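Notebook, December, started 8:40

Fabric shrinkage and dye bleed, continued from the last page. I said I'd write up the cold wash trial before I forgot how annoyed I was with it, so I'll start there.

The claim, as it reached us from Kania, is that their new black cotton knit can go in with light colors on the first wash if the water is cold. Malsha forwarded the sheet. It has a chart with no units on one side and the phrase "virtually no transfer" on the other. I have been doing this long enough to distrust "virtually."

Setup. 36 swatches cut from the Kania roll, every one of them next to a strip of undyed white cotton, basted along one edge. Half went through cold, half through warm. Clurkell liquid detergent throughout, same dose, measured with the small syringe and never the cap, which is useless. Line dried indoors, out of the sun. I graded the white strips against the gray scale by the north window, and Malsha graded them again without seeing my numbers.

Results so far. Cold is better than warm. I would have bet my lunch on that before we started, so I don't count it as a finding. What I wanted to know is whether cold is good enough, and on the first wash it plainly isn't. The strips came out a dull bluish gray, worst near the basted edge where the two fabrics stay pressed together. Malsha's grades agreed with mine on all but 2 swatches, and on those she was harsher.

By the third wash the bleeding had mostly stopped at both temperatures. This fits the boring explanation: loose dye left over from finishing, and the mill skimped on the last rinse. Jozef thinks it's the fixative. He may be right, but he also thought it was the fixative in the Ramitz curtains, and that was a leaking hose.

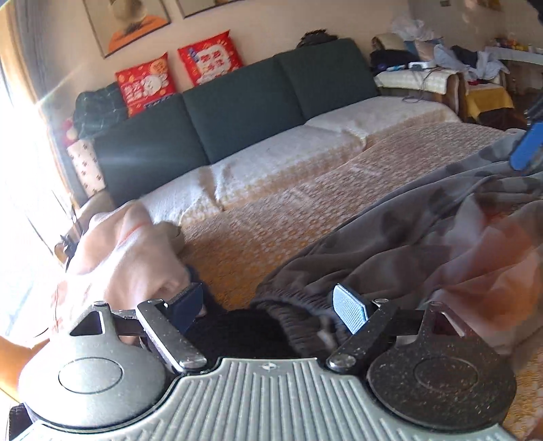

Does vinegar in the rinse set the dye?

Every batch we've run with it says it does nothing for cotton. I put a cup in the rinse for six spare swatches, mainly so I can point to a page the next time somebody swears by their grandmother's method. The graded strips were the same as the ones without. The swatches smelled of salad until the afternoon.

Salt, same story. I didn't bother with a full run. Salt has its place in the dye bath, where it helps push the dye onto the fiber, and I suspect that's where the kitchen version came from. Adding it at home to cloth that's already finished is a different matter.

Shrinkage, while the swatches were drying. Marked squares at 100 mm each way with the laundry pen and measured after the third wash. Length came in at 96 on most of the warm ones, width hardly moved. Kania's sheet says "preshrunk." I have written PRESHRUNK BY WHOM in the margin of the sheet and put it back in the folder. The cold ones lost less, but I'm not going to quote a figure until they have had a night flat on the rack, as knit relaxes and I have fooled myself that way before.

One thing I don't like about my own test: the drum was too empty. A real household load rubs far more and the water gets dirtier. I should repeat with ballast – old sheets will do, cut to weight. There's a chance the cold result gets worse, and a smaller chance it gets better because the sheets soak up the dye first. I'd rather find out before Malsha writes to Kania, so I've asked her to hold the letter.

Color catcher sheets. Jozef brought in a box of the Nygård ones, more than 103 in the carton according to him, I haven't checked. They do turn gray, very convincingly. What I can't tell is whether they turn gray with dye that would have landed on the white strip or dye that would have gone down the drain anyway. The strips washed with a catcher looked half a grade cleaner to me and no different to Malsha. I wanted to see a difference, I knew which ones had the catcher, and she didn't. I'm going with her grade.

To do: ballast run, cold only. Remeasure the flat swatches in the morning. Get the unwashed end of the roll and rub it dry and damp with white cloth, which we should have done first. Ask Kania what the chart is a chart of.

Syringe needs replacing, the markings are wearing off at the 20 line.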